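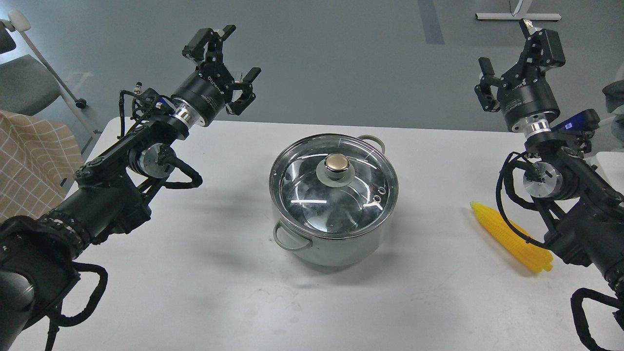 Cream-white pot with its glass lid on. Steel rim, gold-toned cap on the knob, steam holes near the edge of the lid.

Pots and Lids: Kitchen Shelf Gallery
Posted by Merike Mägi, Mar 1, 2020

We are replacing the cookware in the shared kitchen on the second floor, and several people asked to see the new pot before it goes on the shelf. The picture at the top of the page shows the pot, lid on, handles clear on both sides. More pictures will go up in April when the rest of the order from Rastogi is in. Until then the notes under each heading will have to do.

The lid
Glass, so you can check on rice without lifting it. The rim is polished stainless steel and will show fingerprints. Wipe it with a soft cloth and skip the scouring pad. The small holes near the edge are for steam. Turn them away from you when something is boiling.

The knob
Round, with a shiny gold-toned cap on a white base. Kuldeep Rathore wanted a plain black one. If the knob works loose, tighten it by hand and leave a note on the board.

The handles
Two loops, one on each side, in the same pale color as the pot. They get hot on the stove. Pot holders are in the top drawer, left of the sink. Please carry the pot with both hands when it is full.

The inside
Dark, which should hide stains better than the old white pot did. Wooden or silicone spoons only. Metal spoons ruined the Kuvska saucepan in 2 months.

The outside
Slightly matte. Sauce that runs down the side comes off with warm water if you get to it the same day. Baking soda paste works on older marks.

Where it goes
Bottom shelf, right side, next to the colander. Don't stack anything on the lid. The Inik frying pans go on the hooks again once Narendra Bajpai has put the rail back up.

What it cost
The kitchen fund had 2000 set aside for pots and pans. This order came to 624, and delivery was another 50. The remainder stays in the fund for knives and a second cutting board.

Old cookware
The dented stockpot and the two Sirkon pans with worn coating are in the box under the window. Take what you want. Harish Sengar has already claimed the stockpot for his garden. The box will be cleared out in April.

Still to be photographed
Small saucepan with pouring lip
Steamer insert
Spare glass lid
Ladle and slotted spoon

If you have a picture of something you cooked in the new pot, send it to Merike and it will be added to this page. Put your name and the dish in the message. Skarphéðinn Holst has promised fish soup.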